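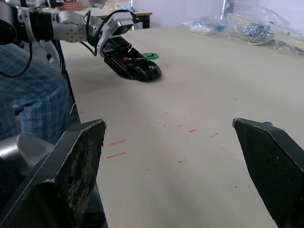
Kerkby night market to return in August with longer hours

Kerkby's summer night market is coming back this August, and it's going to be bigger, later and (if last year is anything to go by) very well fed!

The market filled the lanes behind the old corn exchange last summer and drew 1,769 people on its opening night, far more than the town had dared hope for. This time the stalls will spread down Clistance Street as far as the river steps, and trading will run until 11pm, so there's no need to bolt your dumplings before the shutters come down.

Bakers, cheesemakers and street cooks are all on the list, along with plant sellers, second-hand books and a knife sharpener who will do your kitchen blades while you eat. Rewi, the noodle bar that sold out before nine o'clock last year, has taken a double pitch and promises a new smoked aubergine dish.

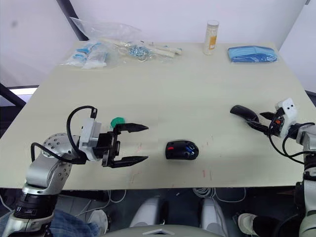

Music by the river

There will be two stages, one on the river steps and a smaller one in the churchyard for folk and acoustic sets. The town brass band opens the evening at 6pm, and anyone who heard them play their way through the rain last summer will know what a treat that is. A ceilidh follows once the light goes, with a caller for beginners. Wear flat shoes, the cobbles are no joke! 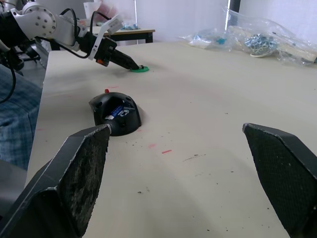 Getting there

Clistance Street will be shut to cars from 3pm. Extra late buses will run back to Uvimholm and the villages on the hill road, calling at the usual stops, and the car park behind the library stays open until midnight. Cyclists get a guarded bike park beside the bowling green, free of charge. Entry to the market is free too, though it's worth bringing some cash for the smaller stalls.

Pitches for crafts are still open, and the town hall is taking forms at the front desk until the end of the month. First-time traders pay half price.

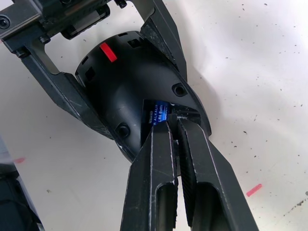

Reader comment from Kerkbylass: So pleased about the later buses. We had to leave before the ceilidh last year to get home to Uvimholm and the kids moaned all the way. Will there be somewhere to sit down and eat this time?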